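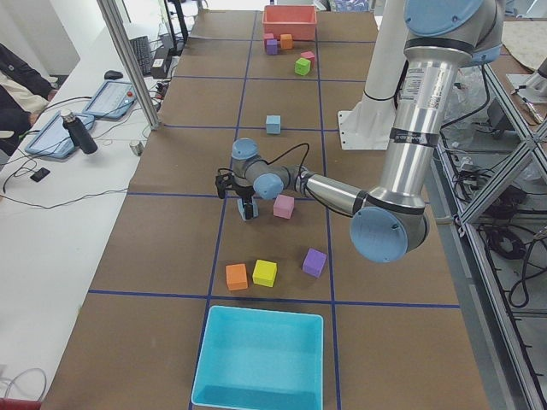
The Brimik Foam Cube and Bin Set is sold for sorting, counting and early coordinate work, and was assessed by the Malard Resource Library as a possible addition to its lending collection. The set contains 20 foam cubes in mixed colors and two open-top plastic bins. It is supplied without a playing surface, and purchasers are expected to prepare their own. The library covered a large rectangular table with brown paper and marked it into squares with dark blue tape, with the cyan bin at one end and the salmon-red bin at the other. All comments on visibility and layout in this review refer to that arrangement. The finish and color of the surface make a real difference to how well the set performs, and intending purchasers should give it some thought before the materials arrive.

Background

The Malard Resource Library holds more than 4000 items for loan to schools, day centers and therapy services in the Stollport area. Sorting materials are among the most frequently requested. The library's older wooden sets are noisy on hard tables and have become chipped at the corners, and members have asked for a lighter alternative. The Brimik set was purchased at full price from Raju Educational Supply and was in use for 27 days before this review was prepared. Neither the manufacturer nor the supplier saw the text in advance.

The cubes

The cubes are light and quiet. A cube dropped on the floor makes almost no sound and does not travel far, which was appreciated by staff working in shared rooms. The foam is firm enough to be gripped without collapsing and returns to its shape when released. A cube left under a heavy binder over a weekend kept a shallow dent until the following afternoon, after which no mark could be found.

Colors are bright and, for the most part, easily told apart. Yellow, lime green and light blue stand out well against brown paper. Pink and purple are also clear in daylight, but under the warmer lamps in the library's small meeting room several users hesitated between them when the cubes were side by side. Where an activity depends on color naming, the library suggests leaving one of the two colors out for the first few sessions.

The edges are cleanly cut. One cube arrived with a small nick in a corner, and this has not grown larger. The foam does collect lint and pencil dust, and the paler colors show it sooner. Wiping with a damp cloth removes most marks. Ink from a felt-tip pen could not be removed by any method tried.

Stacking is possible but is not a strength of the set. A tower of four is stable if the table is not disturbed. Beyond that height the cubes are too light to hold one another in place, and members looking mainly for construction material should consider a heavier product.

The bins

Both bins are similar rectangular containers with a flat rim. The rim is comfortable to hold and gives a clear edge to reach over. The plastic wiped clean without difficulty and showed no cracking during the review period. The bins are also easy to slide on paper, and a user leaning against one will move it. Two strips of removable mounting putty under the base were sufficient to prevent this.

The strong difference in color between the bins is helpful. Instructions such as "from the blue bin to the red bin" were followed without pointing by nearly all users. It is regrettable that no lids are included. The cubes must be stored in a bag or box of the purchaser's own, and for a lending collection this adds both cost and the likelihood of missing pieces.

The working surface

The printed leaflet gives one short paragraph to the choice of surface and recommends "a plain table." In the library's experience an unmarked table limits the set to simple sorting. Once a grid is laid out, the same cubes can be used for position words, for following a route square by square, and for copying an arrangement from a card. Brown paper was selected for its dull finish, which reduces glare from overhead lights. Dark blue tape remained easy to see against it.

Paper of this kind is inexpensive but should be regarded as a consumable. It should be pulled tight before any tape is applied, as wrinkles will tip a cube and make the squares uneven. Tape the long lines first and the cross lines second. Lifting tape from the paper tears the surface, so the spacing should be settled in pencil beforehand. Squares need to be noticeably larger than the cubes, or neighboring pieces will crowd each other and it becomes unclear which square is meant.

Instructions and packaging

The leaflet is clearly printed and uses everyday words. It describes six activities, of which the first four are close variations on sorting by color. The remaining two, a memory game and a turn-taking game, are better developed and held the attention of older users. There is no guidance on cleaning and no list of replacement parts. Raju Educational Supply confirmed in writing that single cubes cannot be ordered.

The outer carton is thin and was split along one side on delivery. The contents were complete.

Suitability

The set is suitable for supervised use by individuals and small groups. It is not recommended for settings where materials are likely to be bitten, as the foam can be torn with the teeth. Services that require materials to be disinfected between users should obtain the manufacturer's advice first, as the library did not test any product stronger than mild soap.

Assessment

The cubes and bins are well made for their price and are quieter than any comparable set in the collection. The lack of lids, the thin leaflet and the absence of replacement cubes count against it. The library has approved the purchase of a second set, and both will be available for loan from February, each with a storage bag and a sheet of instructions for preparing a taped paper grid. Borrowers are asked to supply their own paper and tape.

Rating: recommended, with reservations.

Malard Resource Library, Stollport
Wed 17 December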